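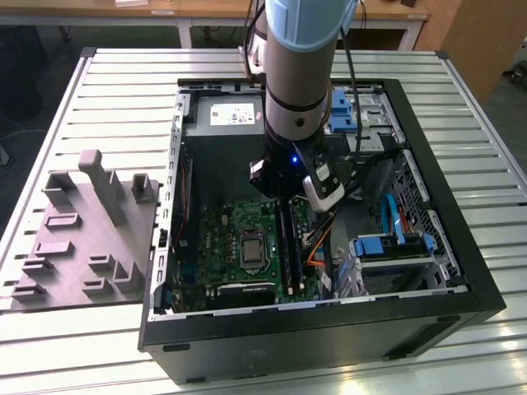

*Arm over the memory slots, side panel off, fixture plate to the left.*

July 25, 2024

Most of this week went into demonstrations for the memory task. The arm is driven from a leader handle on the next desk. One person drives, one watches the force readout and calls a stop. Rizwan Sheikh did most of the driving, and I took over when his wrist got sore.

We now have 100 demonstrations we're willing to train on. The log has 17 more that were thrown out, nearly all for the same fault: the operator pauses above the slot, corrects sideways, pauses again. A policy trained on that learns to hover. I would sooner have a quick, slightly crooked approach than a hesitant straight one.

The controller settings changed in April and I never wrote them up. Translation is scaled down to a fifth once the gripper is below the rim of the case. Rotation stays at full scale. Reiko Fukuda wanted both scaled, and we tried it for a day, but you run out of handle travel and have to clutch in the middle of the approach. Every clutch leaves a flat spot in the trajectory.

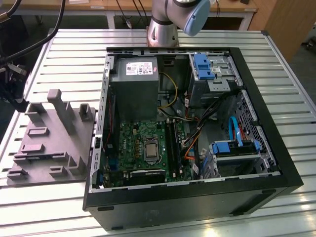

The start pose is now randomized too. Earlier sets all began from the same joint angles, and the policy fell apart if the arm was parked even slightly differently. The operator now gets a random offset at the start of each run and drives from there. It adds a few seconds and makes the data look messier when plotted.

Hand guiding was the other option. Renji Hirano still prefers it for the coarse moves, and his paths are smoother than mine. The trouble is near the board, where the force sensor reads his hand as well as the contact and I can't separate the two afterwards. We keep hand guiding for waypoints outside the case and use the handle for everything inside.
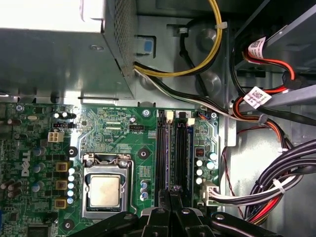 *Wrist view with the fingers below the DIMM slots.*

The wrist view is what the operator should be looking at for the last part of the approach. New people watch the fixed view out of habit and misjudge depth. I've started covering that monitor for their first five runs.

Still to do: resample everything to a common rate, fix the timestamp offset on the wrist stream, and relabel the grasp phase in run 692, where the gripper event was logged twice.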